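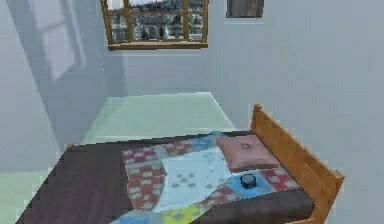 Menar abrirá en noviembre 47 habitaciones para mayores de 65 años y estudiantes

Redacción — 15 de agosto
38 compartidos · 2 comentarios

La cooperativa de vivienda Menar pondrá en marcha en noviembre su programa de convivencia Raju, con 47 habitaciones amuebladas en el edificio Godus. La mitad de las plantas se reserva a personas mayores de 65 años y el resto a estudiantes.

El alquiler incluye agua, calefacción y limpieza de zonas comunes. Los residentes con beca podrán pedir una rebaja de hasta 200 euros al mes.

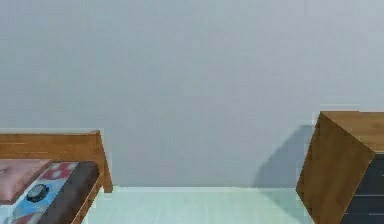 Cama de madera y pared azul grisáceo, en una recreación por ordenador.

«Llevábamos tiempo recibiendo solicitudes de los dos grupos y teníamos el edificio cerrado», explica Elango Thampi, director de Menar. La obra — a cargo del estudio Plomus — ha renovado las instalaciones eléctricas y el ascensor. 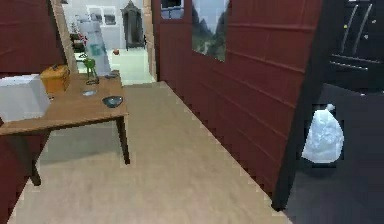

Las solicitudes se presentan en la oficina de la cooperativa, con documento de identidad y justificante de ingresos. Cada residente podrá llevar algunos muebles propios, previa consulta de medidas. Una mesa de madera como la que aparece contra la pared granate no necesita autorización. Los electrodomésticos, sí.

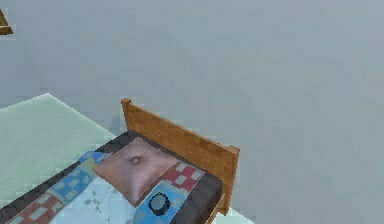 Cabecero de madera color miel, con un poste en cada extremo.

La adjudicación se hará por sorteo. Contacto de prensa: Umut Gündoğdu, oficina de Menar.

Comentarios

Tadeusz Baran: ¿Se admiten parejas? En la nota no lo pone.

G. Iyer: Mi madre vive sola y le interesaría, pero necesita planta baja.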